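Jul 24, 2019

The gripper that forgot how hard it was squeezing

I have now bought enough eggs for the Drunstead bench that the woman at the checkout assumes I run a diner. I let her. It's less embarrassing than saying I pay for them so an arm can practice picking them up.

Last night's fault was a new one. The Zervas controller reads grip force and stops closing at whatever limit I give it. I give it a limit of 3 newtons. After a restart it quietly went back to the factory setting of 40, and then reported, with great confidence, that everything was fine. The log for cycle 1412 says "grip OK." The egg had a different view of the matter, and so did my sleeve.

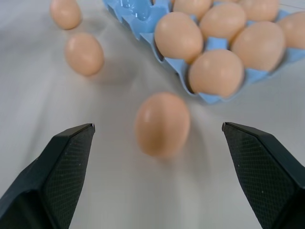 It took me most of the evening to find the cause. The limit lives in two places, the config file and the controller's own memory, and on power-up the memory wins. I moved that setting back in March and felt pretty clever about it at the time.

So now the script reads the limit back from the controller before every run and refuses to move if the numbers don't match. I also wired the stop button to cut the motor power - it used to send a polite request over the network, and I'd sooner not depend on manners when it's my thumb in there.

Still to do: find out why the Trivness driver swallows the warning, and get yolk out of a connector. Omelets again tonight.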